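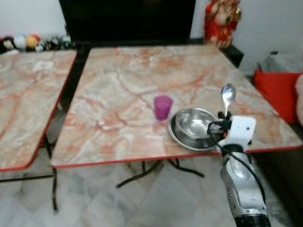 Pink cup and steel bowl on a folding table.

24 March 2024
By Yan

Setback

Lot 347 was registered as residential, serviced, with a fall of one in 20 toward the rear boundary. The applicant bought it in May and lodged for an owner-builder permit the same week. The permit came back with 7 conditions. Six were standard. The last required that no part of the dwelling stand closer to the western boundary than the setback shown on the approved plan.

She had the plan laminated at the library in Uvurholm and kept it in the ute.

The footings were poured in two stages. The frame was ordered as a kit from Ito and delivered on a flatbed that could not make the turn at Greltard Road, so the bundles were dropped at the corner and carried up by trailer. Each bundle was tagged by wall. Wall C was short one stud, and she cut a replacement from the packing timber, which was the same section and, by her gauge, a lower moisture content. She recorded this in the log.

The log was a condition as well, number four. Most owner-builders filled it in on the night before an inspection. Hers had entries for days on which no work was done. "Rain. Checked tarps." "Rain. Tarps sound." One entry gave only the temperature at six in the morning and again at noon.

The frame inspection was booked for ten o'clock. The inspector arrived at twenty past, walked the perimeter, checked the tie-downs and the bracing and put a level on the lintels. He asked for the log and read more of it than he needed to. Then he ran a tape from the western peg to the outside face of wall A, read it, and ran it again.

"You're 200 millimetres over," he said.

"Over the setback?"

"Over the line. You're inside it. Too close."

She brought the plan from the ute. They held it flat on the bonnet. The dimension was as she had built it. He looked at the peg, which was a star picket with a faded ribbon, and asked who had put it in.

It was there when she bought the lot, she said.

The surveyor came nine days later and found the original mark under a hand's depth of clay, to the west of the picket. She measured from the mark to the wall. The setback was correct to within the width of a pencil line. The picket had been used by the previous owner to hold up one end of a fence that was never finished.

The inspector returned the following week and passed the frame. He signed the log under the date and waited while she filled in her own part. She wrote that the western peg was found to be not a peg. She wrote the weather.

"What did you set out from?" he asked. "If the picket was wrong."

She showed him an entry from the first month. It said that the picket and the plan disagreed and that she had taken her line from the kerb and the eastern boundary, where the marks were sound. It gave both diagonals.

"You could have told me that the first time."

"You had the log," she said.

He handed it back. The next item on the schedule was the roof, and the battens were still down at the corner under a tarp. She hitched the trailer.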